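udmont-signs

README, last touched 2024-07-15

Word list + wording notes for reminder signs and stickers in shared places: canteens, tool rooms, laundry rooms, bus shelters. Text only. Started by Chenxi Tang for the Udmont canteen rewrite, then it grew.

What's in it

signs.csv - one sign per row
places.csv - codes for where it hung
notes/ - Fidel's notes on tone, messy but worth reading

Columns in signs.csv

id, text, place_code, tone, typed_by. Line breaks in a sign are kept as a slash. Capitals kept as printed. Spelling mistakes on the sign are kept too, please dont fix them. Mistakes in the tone column are ours, fix those.

Tone codes

ask - "please", "thank you", "would you mind"
order - "no food past this point"
we - "let's", "our", "together"
threat - fines, locked doors, cameras
joke - rhymes, puns, cartoon talk

One code per sign. If two fit, use the one the first line goes with. Keegan Bélanger wanted a mixed code, we tried it for Flovport and everthing ended up mixed. Dropped.

The "we" group is the hardest to get right. "Let's" softens an order but the order is usually still there on the next line. Short name on top, slogan under it, very common for cleanup stickers. ClayGo stickers go under "we": big name, then small lines, "Let's keep our planet clean" and "Clean as you go".
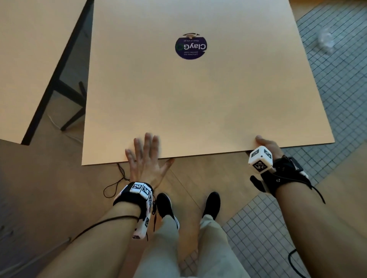
Known gaps

- Trasby rows have no place code. Lost in a merge, Trevor Bélanger has the paper sheets somewhere
- French signs typed by Réjean Caron, tone not checked by a second person
- nothing from schools yet
- handwritten signs: 5, too few to say anything
- Stefanou batch has 2 files with the same name, use the one ending in b

Adding signs

Max 100 rows per batch. Type the text exactly, pick a place code, leave tone blank if unsure. 2 people read each new batch before it goes in. No phone numbers, no names of staff, replace with XX. Private notes taped to a fridge by one person at another person: leave out.

Next

Batch in October, mostly laundry rooms. Questions to Chenxi or Fidel Fuentealba, not the old list address, it bounces.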